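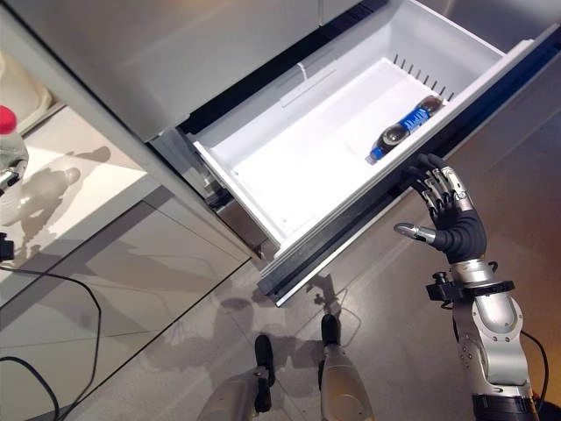

Section 4: Setting Up the Plaro 400 Scoreboard and Shot Clocks

The Plaro 400 runs the main scoreboard, both shot clocks and the horn from one console at the scorer's table. Set up properly, it is ignored by everyone in the building. Set up badly, it will be the only thing two coaches have ever agreed on. Read the whole section once before you unpack anything, and clear the table before you start. Drinks do not go next to the console, with or without a lid. A glass bottle on its side in a white drawer well below counter height is a bottle we have no quarrel with. The same bottle standing beside the possession switch is a forfeit waiting for a paper trail.

This section covers the main court at the Vurcombe gym. The practice court has a flip scoreboard, and you already know how to flip things.

4.1 What should be in the case

Console, with its gray cover
Power supply and cord
Console data cable (the long one)
Two shot clock cables, marked HOME END and AWAY END
Hand switch for the shot clock operator
Spare hand switch
Laminated rule card
Roll of floor tape

If the spare hand switch is missing, look in the case for the Hajdu practice timer. They have the same plug and have been wandering into each other's cases since they met. The Hajdu switch fits the Plaro socket perfectly and does nothing whatsoever once it's in there.

4.2 Placing the table

1. Put the scorer's table on the side of the court opposite the bleachers, centered on the midcourt line.

2. Leave enough room between the table and the sideline for a substitute to kneel. Substitutes in this league also lie down, stretch, and look for contact lenses. Be generous.

3. Seat the scorer in the middle, the game clock operator to the scorer's right and the shot clock operator to the left. The two clock operators must both be able to see the nearer official's hands.

4. Check that both operators can see both shot clocks without standing up. If the banner from the Hirnwood holiday tournament is hanging in front of one of them again, take it down. It has had a good run.

Note: Team benches start on either side of the table. Move the first chair of each bench back a little from where the coach wants it. The coach will move it forward again, and it will end up in the right place.

4.3 Connecting the console

Caution: Leave the power off until step 6. Connecting a shot clock to a live console will set off the horn, which is mounted directly over the table and is meant to be heard from the parking lot.

1. Set the console on the table with the screen facing the operator.

2. Plug the data cable into the socket marked MAIN on the back of the console. Turn the collar until it stops. If it doesn't stop, it isn't in.

3. Plug the other end into the wall plate behind the table. There are two plates. Use the upper one. The lower one belongs to the old intercom and leads, as far as we have been able to establish, to the boiler room.

4. Connect the shot clock cables to HOME and AWAY. Home is the basket nearer the lobby. This was settled by vote and we would like it to stay settled.

5. Run all cables under the table and toward the wall, never toward the court. Tape any stretch that crosses a walkway. Tape along the full length of the cable; a few small squares of tape here and there only make a ladder for somebody's shoe.

6. Plug in the power supply and press the green switch. The console runs a light test, during which the board displays all eights. Please warn the visiting team, who have been known to ask for a review.

7. When the console asks for a channel, enter 2. The practice timer lives on the other channel. For most of one March, the Vurcombe scoreboard was being operated by a free-throw drill next door, and nobody noticed until the home team had more fouls than players.

8. Set brightness to 100. The lower settings save a trivial amount of power and make the tenths of a second a matter of opinion.

4.4 Loading the game settings

The console remembers the last game it ran. Sometimes that was a youth game, so load the settings fresh each time, however sure you are.

1. Press MENU, then NEW GAME.

2. Choose BASKETBALL. The other choices are real and the console will happily keep score of a wrestling meet while ten people play basketball in front of it.

3. Enter the period length, overtime length and timeout allowance from the rule card for tonight's division.

4. Enter the shot clock value from the same card, followed by the offensive rebound reset. These are separate entries on separate screens. Skipping the second one leaves it at whatever the previous crew used.

5. Set the pregame countdown to 15 minutes. Start it when the officials walk onto the floor, and do not restart it for late arrivals, including the officials' jackets, phones or cousins.

6. Press SAVE. The console asks whether you are sure. Press SAVE again.

Note: Team names can be typed in, up to the width of the display. HIRNWOOD fits. Nicknames should be cleared with both teams beforehand, and the answer is no.

4.5 Testing before warm-ups end

Do these in order. The whole thing takes less time than explaining later why you didn't.

1. Start and stop the game clock. Check that the board and the console show the same time.

2. Press HOME +1, +2 and +3, then correct the score back to zero. Do the same for AWAY. If you get interrupted halfway, begin again.

3. Press RESET on the hand switch and look at both shot clocks, not just the close one.

4. Let a shot clock run out. The horn should sound and the backboard lights should come on. The lights on the lobby end are slightly slower than the others. They have been reported.

5. Give the possession arrow one full back-and-forth, then turn it off until the opening tip.

6. Call an official over to watch one horn test. Officials like to be asked, and it gets a second witness on the record.

4.6 The table during the game

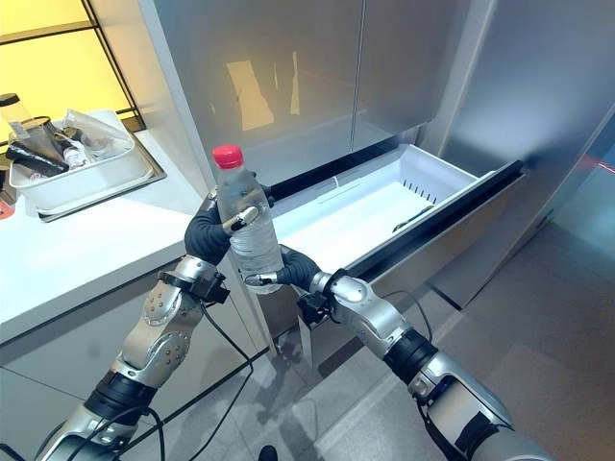 Fig. 4-2. Clear plastic bottle, red screw cap, kept upright in both hands.

Water is allowed at the table in closed bottles, set on the floor behind your chair when you aren't drinking. Coffee is allowed in the lobby. Soup was never specifically addressed in earlier editions of this guide and is addressed now: no soup.

1. The game clock operator watches the official, and nothing else, on every whistle. Good passes will happen. You will be told about them.

2. The shot clock operator resets on a change of possession or when the ball hits the rim. A ball that hits only the backboard, the net or the ceiling is not a reset, whatever the bench is yelling.

3. If you aren't sure whether it hit the rim, let the clock run and look at your partner. If your partner is looking at you, let it run and signal the official at the next dead ball.

4. The scorer calls out each basket, by jersey number, in a normal voice. Both operators repeat it. It feels silly for the first quarter.

5. Turn the shot clocks off when less time remains in the period than on a full shot clock and the ball changes hands. Hold the reset button down until the display goes blank. A quick tap gives you a fresh clock, which is the last thing anyone wants to see.

6. Players and coaches who come to the table with questions about the score may be shown the book. They may not touch it, turn it, or add to it.

4.7 When something goes wrong

The board is blank but the console works.
Check the collar on the data cable. Then check which wall plate you used.

One shot clock is frozen.
At the next dead ball, tell the officials and have them turn off both shot clocks. Playing with one is not allowed. The public address operator then calls out the time at intervals, with as little drama as that person can manage.

The horn will not stop.
Press and release the HORN button once, firmly. If that fails, turn off the console at the green switch. Write down the score, the time and the fouls first. You will be writing them down with the horn going, so write clearly and don't try to discuss it.

The score is wrong.
The book is right. Use CORRECT, select the team, and enter the number from the book. Don't do it while the ball is live, and don't do it a point at a time in the hope that it will blend in.

The console shows LOW LINK.
Move any phones off the top of the console. If the message stays, carry on and report it after the game. It has never led to anything so far as Judit Bognár can find in the game reports, and she has read them all.

4.8 Packing up

1. Leave the final score up until both coaches have signed the book.

2. Switch off the console and wait for the screen to go dark before you pull any cable.

3. Coil the cables loosely, in the direction they want to go. Do not wrap them around your elbow.

4. Peel up all the tape.

5. Check both hand switches into the case. Read the label on each.

6. Return the case to the equipment cage and hang the key back on its hook - the hook, and no other surface in the office, however close to the hook it may be.

Faults go on the sheet inside the lid of the case. Write what the equipment did, at what point in the game, and who was sitting at it. "Acting up" has been entered often enough that Hollis Villanueva, who orders the parts, would like to point out that Plaro does not stock a part for it.

Section 4 revised 10/30/18. Replaces all earlier versions, including the one taped to the underside of the table.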